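Can a machine do the chores yet? My running list

Every few months I go down the rabbit hole of robots that do housework, and every few months I update this page. If you came for tips, they're in here too, I promise. I just can't write about scooping kibble without wondering when I'll get to stop doing it!

Floors

Mostly yes. My Dilia vacuum cost 700 dollars and does the downstairs while I'm at the shops. Pick up the socks and phone chargers first, and cut the hair off the brush roller with nail scissors every second week. It still gets stuck under the couch (I've stuffed a rolled towel along the gap, problem solved).

Feeding the pets

Sort of. The drop-style feeders work fine until a big piece of kibble jams the chute, and then you've got a hungry cat yelling at a plastic box. Doing it the way we do, out of the bag with a scoop, is a much harder job for a pair of arms. The bag slumps, the scoop has to go in at an angle, and the bowl is never quite where you left it.

While we're all still on scoop duty:

Roll the top of the bag right down before you start, so you aren't scraping your knuckles on the foil. Use a metal scoop with a rounded end, which gets into the corners better than a cup. Weigh one level scoop on the kitchen scales and write it on the bag in marker. Mine holds up to 133 grams heaped, way more than I'd been guessing, and it explained a lot about the cat's waistline. And set out all the bowls before you dip in, so you're not wandering around the kitchen dribbling crumbs. 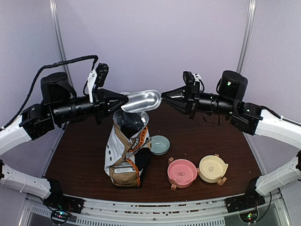

Folding laundry

Not in my house. I've watched the Lostel folding demo more times than I'd like to admit, and it took so long on one T-shirt that I'd finished my cup of tea. Fold things warm from the dryer and you'll beat it easily.

Loading the dishwasher

Nope. Wet glasses, odd-shaped lids, that one colander... I'd love to be wrong by August.

Last updated 24 May 2018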